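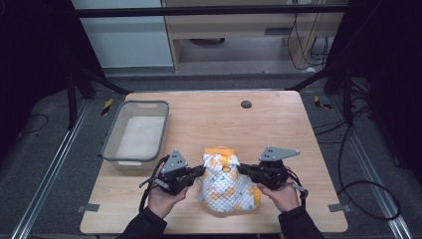
Quilting is the joining of two or more layers of cloth by lines of stitching that pass through the full thickness of the material. A typical quilted fabric has a face cloth, a filling known as wadding (batting in North American usage) and a backing. The stitching holds the filling in place and gives the surface its raised pattern.

Materials

The face cloth is most often a plain-weave cotton, either dyed or printed. Closely woven cloth is preferred where the filling is loose, as fibres can work their way through an open weave, a fault known as bearding. Wadding may be of cotton, wool, polyester or a blend. Cotton wadding lies flat and shrinks slightly in the first wash. Polyester is lighter for a given thickness and dries faster. Wool is warmer than either but may felt if washed hot.

Patterns

The diamond is the most common pattern in ready-made quilted cloth. It is formed by two sets of parallel lines crossing at an angle, usually set on the bias so that the cloth keeps some give along its length. Channel quilting uses one set of parallel lines only. In echo quilting the lines repeat the outline of a printed or applied shape at a fixed distance. Vermicelli quilting is a continuous wandering line which does not cross itself.

Spacing depends on the filling. Loose filling needs close lines, while bonded wadding can be left unstitched over wider areas.

Manufacture

Hand quilting uses a short needle and a running stitch, with the work held in a hoop or floor frame. Factory cloth is made on multi-needle machines, which feed the three layers from separate rolls and stitch across the whole width at once. Lockstitch machines use a bobbin thread below the cloth. Chain stitch machines run faster, but the seam unravels more readily if cut.

The Tedesco mill at Kokero ran machines of 76 and 104 needles, and sold its cloth under the name Prindo. The mill closed in August 2017.

Uses

Bedcovers remain the main use. Quilted cloth is also made up into jackets, linings, oven gloves and bags, where raw edges are normally bound with a strip of plain or contrasting cloth.

See also: Appliqué; Patchwork; Trapunto; Wadding

Page last revised July 19, 2019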